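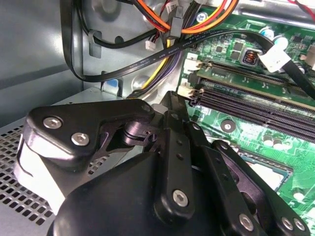
Gerardo Grasso told me to skip the Mevavach screwdriver set and put the money toward a better case, and I only half listened (sorry, Gerardo!). I bought the small set anyway and rebuilt my old desktop with it over two evenings in January. The handle is lovely, grippy without being sticky, and the magnet held every screw I gave it. My one gripe is the bit tray, which pops open if you so much as look at it. I've picked those tiny bits out of the rug three times now. Still, four stars from me, and I'd buy it again.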